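Jail Walk-Through Checklist, With My Comments
Stetholm Holding Facility, Kasaldale
Visit date: Wednesday, October 4, 2017
Form 1011, citizen inspection copy

I've been doing these visits for a while now and people keep asking me what goes on the form, so I'm posting the whole thing with my notes left in. The official copy only gives you a tiny box for comments and I always run out of room (I write big). OK means OK, FIX means I asked for a fix, and LOOK AGAIN means I want to see it next visit before I make up my mind.

ENTRANCE AND BOOKING

1. Visitor sign-in used, IDs checked – OK
Checked mine twice, even though the desk officer knows me by now. Good!

2. Rights notice posted where people can read it while being booked – FIX
It's up, but it's behind the door when the door is open, and the door is open all day. Move it to the other wall. I said the same thing last time.

3. Notice available in Spanish – OK
New since spring and nicely printed too.

4. Phone call offered and logged – LOOK AGAIN
The log is kept in Preremden now, which everybody on shift seems to like more than the old binder. I pulled a handful of entries and most were fine, but a couple had a time in and no call time. Could be the person said no to the call, could be somebody forgot to hit save. There should be a "declined" button and I couldn't find one, and neither could the sergeant.

5. Holding bench bolted down, no sharp edges – OK

HOUSING

6. Head count at or under rated capacity – OK
Rated for 80 and they were well under the day I came. Mondays are the crowded day, so take this one for what it is.

7. Bunks off the floor, one mattress per person – FIX
Four mattresses in B side have split seams. The stuffing is coming out and people can hide things in there, so it's a comfort problem and a safety problem both. Replacements are on order from Nair and I saw the paperwork.

8. Cell lights work, night lights dim enough to sleep – OK
I can't judge the night part at two in the afternoon, but I asked three people in the dayroom and all of them said it's fine.

9. Intercom buttons answered – OK
Pressed one myself. Somebody picked up before I had my pen out.

10. Hot water at the sinks and showers – LOOK AGAIN
My thermometer said 98 in the A side shower and it never climbed any higher. That's an okay shower in October and a pretty sad one in January. Maintenance says it's the mixing valve.
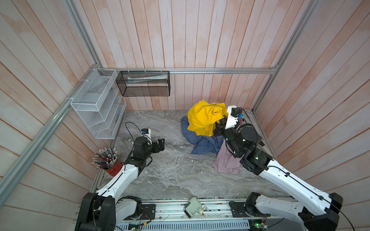
CLOTHING, LINENS AND HYGIENE

11. Clean clothing issued on schedule, hygiene supplies handed out and stored safely – FIX
Clothing exchange is twice a week and the posted schedule matches what people told me, so that half is fine. What I don't like is clean and used stuff sitting in one heap while somebody digs for the right size. You pull a yellow garment out of the pile all bunched up and who can tell if it's been worn? Two bins, two labels, done. As for supplies, a black mesh wire basket on a rail with a tube of something in it is perfectly handy in a staff closet, but I don't want wire baskets or zip ties anyplace the people in custody can reach. Same goes for wire shelf organizers. Staff area only, behind the locked door, and count the zip ties if you use them for anything.

12. Indigent kits available (toothbrush, paste, soap, comb) – OK
Plenty on the shelf. Ask for one and you get one.

13. Menstrual products given on request, no form needed – OK
Took us two years to get that changed and I'm still happy every time I check this box.

14. Washer and dryer vents clear – FIX
Lint. So much lint! Please clean it this week and don't wait for me to come back.

MEDICAL AND MEALS

15. Sick call slips available, locked drop box – OK
Slips yes, box yes, pencil no. I left mine.

16. Medications locked, log signed each round – OK

17. Special diets followed – LOOK AGAIN
The kitchen list and the medical list didn't match on one person. They fixed it while I stood there, but I'd like to know how long it had been that way.

18. Food trays clean and unchipped – OK
Had the lunch. Chicken and rice, a bit salty, still warm.

COMPLAINTS

19. Grievance forms out in the open, not kept at the desk – FIX
They were at the desk. I know the reason (people use them for scratch paper) but having to ask an officer for the form you need to complain about an officer is a lousy setup. Put up a rack.

20. Answers given within the posted time – OK
Read through last month's. The answers are short, some of them very short, but they were on time and they did respond to what was asked.

21. Private talk with anyone who wants one – OK
Was given a room with the door shut and all the time I needed. I don't post what people tell me in there.

Still open from the last visit: the rights notice (item 2) and the dryer vents (item 14). Fire drill records were locked in an office with the lieutenant out, so I'll get to those next time – please have the key handy.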